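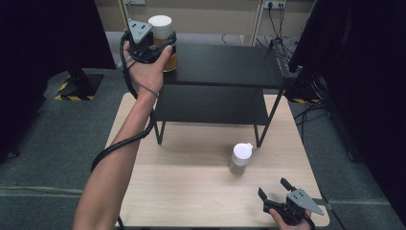
Minutes, Hullbridge open day review
Sat 16 February

1. Demonstration table
The shelf task ran through the afternoon. The operator works a hand-held gripper in each hand and handles jars and bottles on and around the black two-tier shelf. Visitors asked most often about the large jar with the white lid, and whether the jaws could take something wider. The Sovodik group will answer in writing.

2. Attendance
139 visitors signed in. The morning was slow and the last hour was crowded. Agreed to use timed entry in September, with seven people per group.

3. Trying the grippers
Visitors over 16 were allowed a short turn. Several found the cables awkward when reaching for the upper shelf. Agreed that staff will show people how to hold the arm before they start.

4. Floor and cables
Cables on the carpet were raised as a trip risk. Hirano to quote for floor covers — the limit is $820. No incidents were reported.

5. Tenau visit
Tenau has asked for a private demonstration for three of its staff. Approved. Date to be set by email.

6. Other business
Parking signs were put up late. To be in place by 8 a.m. next time.

Meeting closed at 5:40 p.m.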